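This site uses cookies to remember your preferences. By continuing to browse you agree to our use of cookies.

Keeping a Small Model Aircraft Workshop in Good Order

Last updated: 2/9/21

My husband used to say I could build a wing on a postage stamp, and looking back at our first apartment I suppose I came close. These days I have half of a garage, and over many winters of building rubber-powered and small electric airplanes I have settled into some habits that I'd like to pass along. Several came from friends in the Fistamside flying club, and a few I picked up the hard way, with a ruined fuselage in my lap and the glue still tacky.

Start with the building board, and be fussy about it. Mine is an old interior door, the flat kind, laid across a pair of trestles. Check it with a long straightedge in both directions and along the diagonals too, and if there's a low corner, shim the trestle. A wing built on a crooked board comes off crooked, and you can steam it and twist it all you like afterward but it'll drift back by spring. I cover the door with a sheet of soft fiberboard so the pins go in easily, then the plan, then plastic wrap pulled good and snug. Wax paper works too, although I've had thin glue creep underneath it.

Balsa wants to be stored flat and out of the damp. I used to stand my sheets on end in a bucket and they all took on a lovely curve, like a row of people leaning over to hear something. Now they lie on shelves sorted by thickness, with the hardness written on the end of each sheet in soft pencil. Weigh every sheet when you bring it home. A kitchen scale is fine. Two sheets that look like twins can be very different in the hand, and you want the light ones for the tail and the stiff ones for spars. I weighed a finished glider last winter at 238 grams and was so pleased with myself that I called Birgit Haberkorn to tell her, and she asked me what was for dinner. 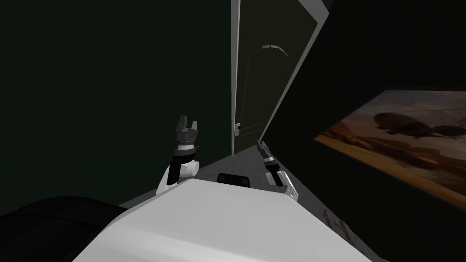
Glue is where most of the mess comes from. I keep the thin cyano in a lidded jar in the refrigerator, on the top shelf, well away from the food and with a big label on it, and I let it come up to room temperature before I open it. Otherwise moisture gets in and it thickens long before its time. For wood glue I fill little squeeze bottles and store them upside down in a block with holes drilled in it, which saves all that shaking and thumping. A dab of petroleum jelly on the threads keeps the caps from sticking. Wipe up drips with a damp rag right away, and keep a second rag that's only for your hands!

For sanding I glue paper to straight scraps of aluminum channel, coarse on one side and fine on the other. Finish with 1000 grit on anything you mean to paint. Vacuum between grits, then go over the surface with a barely damp cloth, and do wear a mask even if it's only a few strokes. Balsa dust hangs in the air far longer than you'd think, and it will find your coffee.

Batteries deserve a paragraph of their own. Charge them where you can see them, on a tile or in a proper charging bag, and never on the building board among the shavings. Put them away at storage charge if you're not flying within a few days. A puffy one doesn't get a second chance in my garage, and our recycling center takes them if you ask at the desk.

Knife blades are cheap and wings are not, so change the blade as soon as it starts to drag. Old blades go into a mint tin with a slot cut in the lid and the edges taped all the way around. Mine took years to fill.

Covering tissue tears less if you cut it with the shades drawn and the fan off, and if the cat is elsewhere. Mist it lightly, let it dry on its own, and pin the wing down while it does. I leave mine overnight.

Last of all, sweep up before supper and put tomorrow's part on the board with its pins beside it. In February, when the garage is cold and the armchair isn't, seeing that one rib laid out ready is usually enough to get me into my cardigan and out the door.

Lieselotte Sperling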